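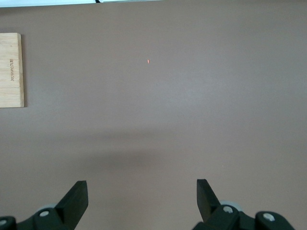
Grethe Eyvindsson

Prinska Board and Table Set – README

Prinska is a small collection of pictures and notes on chopping and serving boards, and on the tabletops they get put down on. I started it while writing care sheets for the Jafri kitchen shop and kept adding to it after the sheets were done. Last changed 6/21/19.

What is in it

One folder for each table, with the pictures and a plain text file of notes. The mauve-brown tabletop is in the folder called Jometar. It has a matt surface with hardly any pattern, and the pale board with the fine straight grain stands out well against it. The board looks like bamboo to me, but I have entered it as "pale wood", as I do wherever the maker's papers are missing.

Fields in the notes

table – colour and finish, in your own words
board – colour, grain direction, shape of corners
marking – yes or no, then the wording if it can be read
placing – left, right or middle
light – even or uneven

Marking is "yes" for the pale board, which has a short line of small dark lettering. I have left the wording blank. Issa Tarawneh asked for "engraved" and "printed" to be separate entries, and they may be by October, once the older notes have been gone through.

Colours

Please don't match paint or fabric to these pictures. The Jometar table goes from mauve-brown to something near lilac-grey where it is lighter, and there is a soft shadow across it as well. Reynaldo Talavera put it down as grey, Rosalinda Estrella as brown. Both entries are kept.

Known problems

Boards are often only partly in view, so don't take sizes from them. Two of the folders still use the old field names, with "surface" for "table". Note 7 was entered twice and the second copy should be ignored.

Use

Free to use for teaching and for your own work. Please keep the notes with the pictures. Corrections go to Gerardo Agbayani, who looks after the master copy – give the folder name and the note number.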